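How to Make a Slotted Board for Thin Wooden Rods

Posted Jul 29, 2026 by Ludger Schmieder
Filed under: Small Shop Projects

I love thin wooden rods. I use them for kite spars, plant stakes, model rigging, the little pins in puzzle boxes, and I buy them whenever I see a nice dark one. For years they lived in a jar, and a jar is a terrible home for a rod! The long ones lean, the short ones vanish to the bottom, and the one you want comes out with four others attached.

So I built a flat board with raised slots on it, and I am so pleased with it that I've made three more since. One hangs at my bench, two went to the Ferngate shop, and the last is waiting for paint. It's an easy evening's work plus drying time.

What you need

One flat board, 500 mm long and 195 mm wide. Any smooth sheet you have will do, as long as it doesn't flex when you press the middle.
Strip wood for the slot frames, 14 mm wide
Wood glue
Masking tape
Sandpaper, a medium one for shaping and 1,000 grit for the last pass
Matte paint (I like a medium gray, more on that below)
A scrap of card
Your thickest and thinnest rods

Step 1. Sort the rods first

Dump out the jar. Put anything cracked or badly bowed to one side and roll the rest across a tabletop. You'll hear the bent ones right away, they go tick-tick-tick. Sort the good ones by thickness. I ended up with a pile for slim rods and a pile for everything else, and that was plenty.

Step 2. Make a card gauge

Cut a slit in the card and try your thickest slim rod in it. It should slide through with a little play and still not flop from side to side. Widen the slit a hair at a time until it feels right, then mark the width on the card. Keep this card! I lost mine after the first board and had to work it all out again.

Step 3. Round the corners

Round off the upper corners of the board with the medium paper wrapped around a block. You'll be reaching past those corners all day and a sharp one will find your sleeve. I draw around a coin and sand to the line.

Step 4. Build the frames

Each slot is a narrow, upright rectangle with a hollow center. Cut two long sides and a short top and bottom from the strip. Leave a gap in the bottom piece, and in the top one too if you want long rods to poke out above. Glue the frame flat on waxed paper, with the card gauge standing in the opening to hold the width. Take the card out before the glue grabs. (Ask me how I know.)

My friend at Wiren makes his frames in one long strip and slices them up afterward, and his are neater than mine. I still prefer doing them one by one with the radio on.

Step 5. Line them up

Tape a straightedge across the upper part of the board and rest the tops of the frames against it. Leave enough space between frames for a fingertip on each side. The first board I built had them packed together and I could hardly pinch a rod without bumping its neighbor.

Dry fit everything, try a rod in each slot, and only then glue. A dab in each corner is enough. Press, wipe, and leave it alone overnight.

Step 6. Smooth the insides

Fold a strip of the 1,000 grit and run it up and down inside each slot. Do the lips where the rod goes in as well, and soften them slightly. This makes such a difference to how the rod feels going in. If it catches, look for a bead of dried glue near the bottom corner. It's nearly always there.

Step 7. Paint

Two thin coats. Brush away from the openings so paint doesn't pool inside them. I tried a glossy white on the Henasside board and the glare under my lamp drove me crazy, so I repainted it in September with a matte color and never looked back.

Step 8. Hang or prop it

Screw it to the wall at chest height, or lean it against something solid. Keep it close to vertical. If you have a Tillman rail already, two hooks on the back will work nicely.

Loading a rod

Hold it low down, bring the tip up to the opening, and let it follow the slot upward. Don't aim from above with a long one, you'll wobble all over the place. If your rod feels loose, line one side of the slot with a sliver of felt and try again.

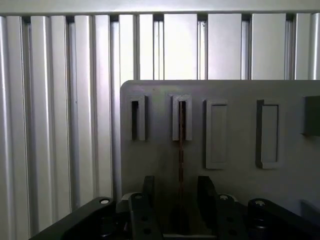

Color is the part I get asked about most, and I'd go for matte gray every time if your rods are dark. Reddish brown wood on a plain gray face is so easy to spot, even a slender stick like the one standing upright in the second slot, and the lighter border around the open slot on the left shows you just where the next rod can go. If your rods are pale birch or bamboo, go darker with the board, maybe a deep green or navy. Paint a scrap, hold a rod against it under your own lamp, and pick from there. My fourth board is getting the green!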